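Cold feet, and other reasons I moved my bedtime

March 5, 2023

So I've been going to bed at nine thirty for three weeks now and I have opinions!

Some background for anyone new here. I have been a terrible sleeper since college. The kind who lies there at one in the morning composing emails to a landlord I haven't had in years. My sister Leonie (Leonie Ehlers, hi Leonie, I know you read these on your lunch break) has always been the opposite. She can fall asleep at a bus stop. She once slept through the entire second half of a wedding with her cheek on a bread plate, and the photos are wonderful.

Anyway, back in August I complained to her so much that she mailed me a paperback about sleep with half the pages folded down. I put it on the shelf. It stayed on the shelf until last month, when I had a cold and had run out of other things to read, and I went through the whole thing in two evenings with a box of tissues. Most of it I knew already. Less coffee, less phone, get up at the same time every day, yes yes. But there was one chapter on feet.

Feet! Apparently if your hands and feet are warm, the rest of you cools down a bit, and that's what your body wants before it drops off. I read that part out loud to my roommate Izzati, who was trying to watch a show, and she said her grandmother had been telling her to wear socks to bed since she was a toddler and she didn't need a book for it. Fair enough.

I have always been firmly anti sock in bed. They twist around, they come off, you find one down at the bottom in the morning like something that crawled in there to live. But I'd read the chapter, and my feet are freezing from October to May, so I gave in and went to look at what I owned. The answer was gym socks, more gym socks, and the fuzzy kind that people give you when they don't know what else to get you. The fuzzy ones won. 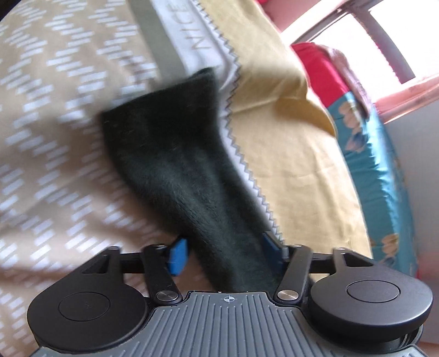

What the routine looks like now

I promised Josefien in the comments that I'd write it all out, so here goes, though I warn you it's not very glamorous.

At eight thirty I stop drinking tea. This has been the hardest part. I am a tea-until-the-lights-go-out person and I have had to move the whole operation earlier, which means I'm now drinking tea at four in the afternoon like somebody's great-aunt. I've been working through a tin of the Flernier mint one and it's good, a little dusty at the bottom of the tin.

At nine the phone goes in the kitchen. I bought an alarm clock, a real one with hands, made by Zornov. It ticks. I was furious about the ticking for two nights and then I stopped hearing it completely, until Faizal stayed over on our couch and asked me in the morning what on earth that noise was. He could hear it through the wall. I've since put it on a folded dish towel and he says that's better, but he also brought earplugs the next time, so draw your own conclusions.

Then socks, then a book. The book has to be slightly boring. I had a thriller going the first week and it was a disaster, I was up until midnight finding out who had pushed the brother off the ferry. (It was the accountant. Don't bother, it's not that good.) Now I'm reading a history of canals that I picked up at the Tambunan Street book sale, and I have been on page 164 for what feels like my whole life. Every night I start at the top of page 164, something about lock keepers and their wages, and I'm gone before I turn it over. I did make it to page 179 once, on a Tuesday when I'd napped, and I couldn't tell you a thing that happened in between.

Lights out at nine thirty. I know. I KNOW. I used to eat dinner at nine thirty.

The mornings

I figured I'd be one of those people who leap up at five thirty and go running. I am not. I wake up before the alarm, sure, and then I lie there feeling very pleased with myself and don't do anything at all. Some days I get up and make oatmeal. Twice I've made bread, because it turned out I had the time for it, and the second loaf was even edible. On weekends I have the kitchen to myself until Izzati surfaces, and I've started to really love that part. The radiator knocks, the neighbor's dog goes out, the bakery truck backs up the alley with its beeper going.

The downside is that I'm useless in the evenings. Ikhsan had his birthday at that new place on Nadberg Road, dinner reserved for eight o'clock, and by the time the noodles came I was yawning so hard that the waiter asked if I was all right. I stayed for the cake and then walked home and was asleep before anyone had sent a single photo. I felt bad about it. He says he doesn't mind, but he also booked a lunch for the next thing, so I think he minds a little. If you have friends who eat late you should probably think this through better than I did.

Laundry, since you asked

Okay, several of you wrote to me after the last post wanting to know about sheets, and the short version is that I own 3 sets and wash one of them every Sunday. I don't iron. I did try ironing pillowcases in the winter of the breakup and it was nice for a minute, and then I went back to being a normal person.

I do make the bed in the morning now, more or less. I pull the covers up and give it one good yank from each side. The book says an open bed airs out better and you should leave the covers folded back, so I'm possibly doing it all wrong, but I like coming home to it. Izzati leaves hers like a bird's nest and sleeps like a rock, so who knows.

And the fuzzy socks shed. Put them in with anything dark and you'll be picking lint off your work pants until spring. I wash them by themselves now, cold, inside out, and hang them over the back of a chair. They go a bit flat after a few washes and I haven't found a way around that. If you have, please leave a comment, I'd love to know!
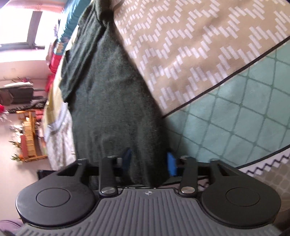
A bright day, sunlight in the window.

I'm going to keep going through the end of the month at least, and then the clocks change and I'll have to figure out how to fall asleep when it's still a bit light out. I remember hating that as a kid. Leonie and I shared a room facing west and our mother hung a beach towel over the curtain rod with clothespins. It had a dolphin on it. Leonie, do you still have the dolphin towel? I might need it back.

Next post is going to be the bread, I think, if the third loaf comes out. If it doesn't, it'll be about canals.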